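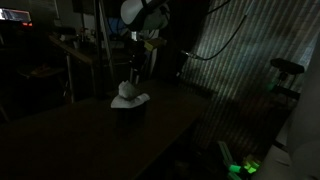 Still walking. Didn't think I'd be typing that in February but here we are. 2019-02-21, knees ok, left heel not so ok.

Quick recap for anyone new. In January I decided to walk before work every day, no gym, no plan, just out the door and around the reservoir at Zendivell while it's still dark. First week was miserable. Second week less so. By the third I was awake before the alarm, which my family finds suspicious.

Numbers, as people keep asking. I used to get 4,000 steps on a normal day, and 2,000 if I had a cold or the couch was winning. January came out to 101 miles total. Wrote it on the fridge in marker. It does not come off the fridge, by the way.
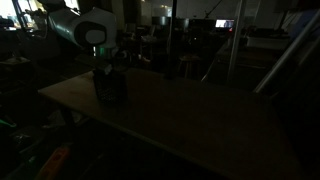 No. 101

Boots next. I went through two pairs of socks and one pair of cheap sneakers before giving in and getting the Flidance ones, mid height. Stiff as a board for a week. Tried the hair dryer trick, didn't do much. What helped was wearing them to do dishes and take out the trash and just sort of live in them. Now they're fine except for the left heel, see above. Moleskin on it every morning, the kind you cut yourself. Round off the corners or it peels up inside the sock and then you're limping past the boat ramp feeling sorry for yourself.

Laces — double knot, always. I fell flat outside the pump house and a goose watched the entire thing.

Ice. The north side of the loop gets no sun til noon and the plowed part stops at the second gate. I turn around there if it's bad. Some mornings I do the short side twice, it's boring but my tailbone is intact.
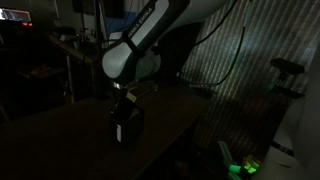 A reader wrote in after the last post to say I should be walking the loop the other way, clockwise, so the wind is at my back on the dam and you only meet it again down in the trees. Been doing it wrong for weeks apparently. Tried it yesterday and yes, much better, I could feel my ears when I got home. Same reader says to skip the thermos and stop at Esfahani afterwards for tea and the flat bread with sesame. Did that too. Twice. There goes the exercise.

Things I've quit carrying: umbrella, second hat, phone charger. Things I should of carried: kleenex. More kleenex.

Headlamp is still an open question. Mine has three settings, all of them blinding to whoever is coming the other way, so I mostly point it at the ground and mumble good morning. 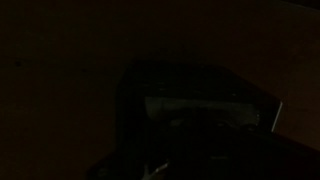 Fulten Walking Club — Early Loop

Spring sign-up is open, sheet is on the board by the door. Dues are the same as last year. The long walk needs 200 signed up before the county will let us close the lower road, so please, put your name down even if you're only a maybe. Strollers fine. Dogs fine on a leash. You don't have to be fast, I'm certianly not.

I'm aiming for the whole thing this time, last year I bailed at the halfway table and got a ride back with the folding chairs. Heel permitting. Will post the route once I find out if the footbridge is open, and if anybody has opinions on wool vs. the shiny synthetic socks, comments are on. Gotta run, bus in six minutes.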